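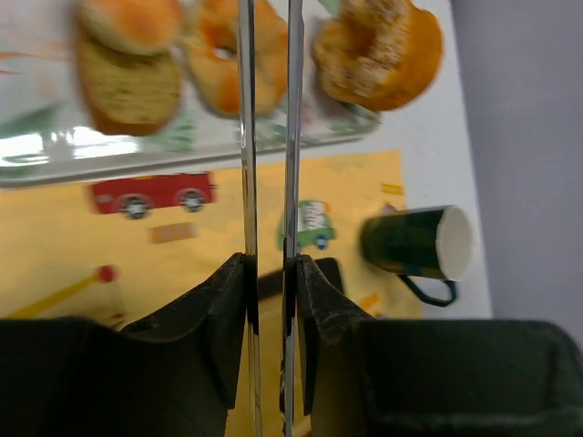
The Preltholm is a scene notebook for people who write fiction, and I make it because I got tired of starting novels in ordinary notebooks and losing track of them by chapter three. Each scene gets a spread. The left page is ruled for drafting by hand, and the right page has boxes for the stuff you always end up hunting for later: who's there, what time it is, what they can reach, what somebody wants. I love the "what they can reach" box more than is reasonable. Put down a tray of bread, a yellow placemat with pictures on it, a dark green mug lying on its side, and you've already got a table two people can have an argument over (who knocked the mug? is anybody going to set it back up?). That's a scene's worth of props in one line, and when you come back after a bad week with the day job you can pick the argument up right where it was.

Daranee Suwannarat, June
Last updated: June
Filed under: Notebooks & Planners > Fiction > Long Projects

What you get

One hardcover notebook with 40 scene spreads, a pocket inside the back cover, two ribbon markers, and a fold-out sheet that I call the long map. The long map is where you write one sentence per scene so you can see the whole book at once. It folds in four and tucks into the pocket. Please use pencil on it. I used pen on my first one and by the middle of the draft it looked like a crime board.

The cover comes in gray or rust. The rust is a bit more orange in daylight than it looks on my screen, so if you're picky about that sort of thing, get the gray.

Price is $46, shipping extra. I know that's a lot for a notebook! The binding is sewn and that's where most of the money goes. It opens flat from the very first spread, which matters a whole lot if you write on your knee on the bus like I do.

Paper

I went back and forth on paper for most of a winter. The first batch was a smooth bright white that looked gorgeous and smeared like crazy if you're left-handed, and I am left-handed, so you'd think I would have caught it. The current paper is cream, slightly toothy, and takes fountain pen ink without much show-through. A really wet broad nib will still ghost on the other side. Gel pens and pencil are fine. Markers, no.

Line spacing on the drafting side is on the wide end. People with tiny handwriting sometimes write in asking for narrower, and my answer is still no, sorry, you need room to cross things out and write the better word on top.

How I use mine

I draft the scene on the left first and leave the boxes alone until I'm done. Some people do it the other way around and plan everything before they write a word, and the boxes work for that too. I just know that if I fill in "what somebody wants" ahead of time I spend the whole scene making them say it out loud.

When I'm really moving, one scene runs over the page. That's what the pocket is for, I stuff loose sheets in there and write "continued" at the bottom of the spread. My longest scene in the last draft was 3,875 words (a wedding, everybody talks at weddings) and the poor pocket survived it. I cut most of that one later, by the way, but I still have the pages.

The bottom of each right-hand page has a small strip marked "owed." Anything you've promised the reader goes in there. A letter nobody's opened, a brother who was supposed to call. Every ten scenes I flip back through just the strips and see what I forgot. I always forgot something.
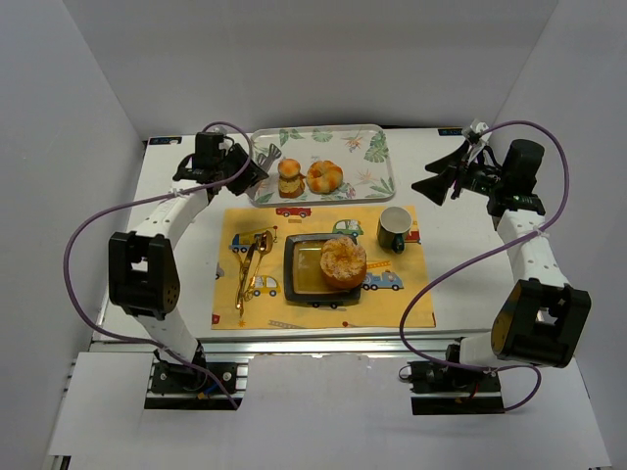
Chaiwat Sombatkul wrote to me that the owed strip was the only part he used for the first month, and that he'd found a missing uncle with it, a man who went out for cigarettes in chapter two and never got mentioned again. He also said the strip should be taller. He's right, and it's been taller since the last printing, so if you have an older copy and you're squeezing your uncles in sideways, that's why the new ones look different.

Other things people ask

Does it work for short stories? Sure. Use a few spreads per story and skip the long map, or do what Guido Cirillo does and use the map as a list of where each story has been sent and who turned it down.

Is there a refill? Not yet. I'd like to do a version with a removable cover, under the name Saithong, and I have a sample on my desk that I keep opening and closing. The spine on it creaks. Until it stops creaking I'm not selling it.

Is there an app? No. You can photograph your pages if you're nervous about losing them, and I'd do that before any trip. I left a whole first act on a ferry once and I still think about the dentist scene.

Can I get it without the boxes? That would be a regular notebook, and there are lots of great ones for a lot less than mine.

Orders and returns

I pack orders myself, mostly in the mornings before 10, so anything that comes in overnight usually gets wrapped with that day's bunch. If yours shows up with a bumped corner, send me a picture and I'll mail another one. Unused notebooks can come back any time. If you've written your name in the front, it's yours, but write to me anyway if something's wrong with the binding and we'll sort it out.

Gray: in stock
Rust: in stock, last box of this printing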